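Cahier de labo – chambre témoin
8 avril 2021

Sujet du jour : ranger. Je reprends la question que Jasum nous pose depuis le début du contrat et à laquelle je réponds toujours par un graphique : est-ce que la machine sait faire une corvée, oui ou non ? Pas « une tâche de manipulation en environnement semi-structuré ». Une corvée. Le genre de chose qu'on demande à un adolescent et qu'on finit par faire soi-même.

Matériel : l'humanoïde, le petit panier rouge, l'étagère blanche à casiers, un fruit. Câbles au-dessus, câble derrière.
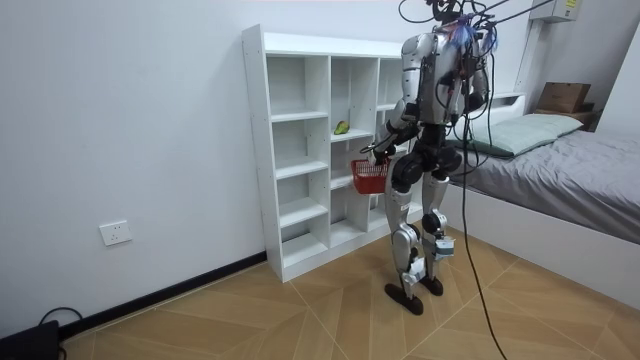

Panier en main, face aux casiers.
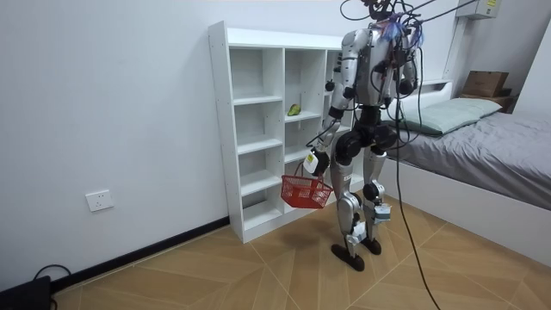 Consigne donnée à l'équipe : l'épreuve s'appelle « courses rentrées ». Le panier arrive du dehors, le fruit doit finir dedans ou sur l'étagère selon la variante, et personne ne touche à rien entre les deux. Afia tient l'arrêt d'urgence, moi le chronomètre et le cahier.

Variante A (fruit de l'étagère vers le panier). 28 essais depuis lundi, en comptant ceux de ce matin. Je considère comme réussi un essai où le fruit se trouve dans le panier à la fin et où le panier se trouve encore dans la main. Cette deuxième condition a été ajoutée après les premiers essais, on comprendra pourquoi.

Ce qui marche bien, et je le note avant de râler : la marche. Il y a un an on aurait passé la matinée à régler la posture et l'après-midi à remonter une cheville. Là, il avance, il s'arrête à la bonne distance, il ne racle pas le lit. Le panier se balance et le contrôleur encaisse. Afia a mis un poids de 80 grammes au fond, puis l'a retiré, puis l'a remis sans prévenir le planificateur. Aucune différence visible. Bravo à celui qui a écrit l'estimateur de charge (c'est moi, mais je tenais à le dire devant témoins).

Ce qui marche moins : la main libre. Le bras qui porte le panier est traité comme un bras occupé, donc intouchable, donc le planificateur fait tout le reste avec l'autre, quitte à tordre le buste comme quelqu'un qui cherche ses clés dans la mauvaise poche. Un humain avancerait le panier sous le fruit. Le robot, lui, prend le fruit et l'emmène en voyage jusqu'au panier, qui n'a pas bougé et qui n'a visiblement pas l'intention d'aider.

Meilleur temps de la matinée sur la variante A : 231 secondes. J'ai fait la même chose à la main pour comparer et je n'ai pas eu le temps de lancer le chronomètre proprement. Afia propose de ne pas mettre cette ligne dans le rapport. Je propose de la mettre en premier.

Détail des pertes de temps, pour Sternano qui nous demande toujours où ça part :

– La perception hésite devant les casiers. Blanc sur blanc, des parois minces, des fonds qui ressemblent aux bords. La carte de profondeur invente parfois un casier de plus, ou en supprime un. Le fruit, lui, est repéré tout de suite. On a donc un système très sûr de l'objet et très vague sur le meuble autour, ce qui donne une main qui sait parfaitement où elle va et beaucoup moins ce qu'elle va heurter en route.
– L'approche est faite en deux temps, avec arrêt complet entre les deux. C'est un reste de l'ancienne version. Je l'avais laissé par prudence. À revoir.
– La fermeture des doigts est lente exprès. Un fruit mûr ne pardonne pas, et le filet de rechange acheté chez Leclerc n'est pas extensible.
– Les attentes sans raison. J'en ai relevé plusieurs où tout est calculé, tout est prêt, et rien ne se passe. Le journal dit « idle ». On dirait moi devant l'évier.

Variante B (fruit du panier vers l'étagère). Je n'ai pas assez d'essais pour un chiffre honnête. Prendre un objet au fond d'un panier qu'on tient soi-même, c'est plus dur que je ne l'avais vendu à la réunion. Le panier cède quand la main pousse dedans, le bras porteur compense, la main pousse donc un peu plus, et les deux bras se mettent à négocier. Afia a appuyé sur l'arrêt deux fois. La première j'aurais attendu. La seconde j'aurais appuyé aussi.

Discussion avec Afia Odoi pendant la recharge du portable, que je résume parce qu'elle a raison et que j'aurai oublié d'ici vendredi. Elle trouve qu'on mesure la mauvaise chose. Sur une corvée, dit-elle, le temps passé par la machine n'intéresse personne tant que personne n'attend. Un lave-linge met deux heures et on ne lui en veut pas. Ce qui compte c'est le temps humain : préparer, surveiller, rattraper. Et là-dessus, on est mauvais. Deux ingénieurs debout pendant toute la matinée pour un fruit, c'est un rendement que même l'administration nous refuserait.

J'ai répondu que le lave-linge n'a pas à trouver la salle de bains. Elle a répondu qu'on le lui avait justement épargné. Match nul, mais je change quand même la fiche d'essai : nouvelle colonne « minutes humaines », remplie par celui qui tient l'arrêt. À faire dès la prochaine série, même si le résultat pique.

Côté atelier, pour garder l'échelle. Le bras fixe de la cellule Zevgate trie des raccords toute la nuit sans qu'on y pense. Il a un seul bac, une seule lumière, des pièces toujours pareilles, et on a vissé le monde autour de lui. Il fait une corvée, sans discussion possible. Quand le client dit « vous voyez bien que ça marche », c'est ce bras-là qu'il a en tête, et il s'imagine qu'il suffit de lui ajouter des jambes. J'ai essayé d'expliquer au téléphone qu'une chambre est un atelier où rien n'est vissé et où quelqu'un déplace les choses la nuit. Silence poli.

Donc, réponse provisoire à Jasum, version cahier : la machine sait porter. Elle sait à peu près prendre. Ranger suppose de savoir où les choses vont, et ça, elle ne le sait que si on le lui écrit, casier par casier. On lui a donné un casier cible et elle l'a respecté avec un zèle remarquable. Si on lui demande « mets ça à sa place », elle n'a pas de place en tête. Mon fils non plus, remarquez, mais il coûte moins cher en actionneurs.

Remarques en vrac :

Le câble arrière. Il traîne quand on pivote et j'ai passé une partie de la matinée à le guider du pied comme une traîne de mariée. Tant qu'il est là, je m'interdis d'écrire « autonome » dans quoi que ce soit. Voir si on peut le faire remonter avec les autres.

L'anse. Prise correcte, mais l'angle change quand le bras plie et le panier finit par pencher. Essayer un couple de serrage un peu plus haut, ou une anse gainée. Afia préfère la gaine, moi le couple, on fera donc les deux et on ne saura pas lequel a servi.

Le sol. Rien à signaler, les pieds accrochent bien. Je le note parce qu'on ne note jamais ce qui va.

Nom des fichiers. Quelqu'un a enregistré une série entière sous « test_final_bon_2 ». Je connais le coupable, il tient ce cahier.

À faire :
– autoriser le planificateur à bouger le bras porteur en variante A, avec une limite basse sur l'inclinaison du panier
– supprimer l'arrêt intermédiaire à l'approche, dix essais à vide avant de remettre le fruit
– ruban mat sur le bord des casiers, pour voir ce que gagne la perception ; c'est de la triche, l'écrire comme telle
– chercher l'origine des « idle » dans les journaux de ce matin
– colonne minutes humaines
– rappeler Sternano au sujet de la démonstration de juin ; leur dire un fruit, pas une corbeille

Fin de séance à 12 h 40. Batterie du portable à plat, Afia partie déjeuner, fruit de rechange mangé par moi.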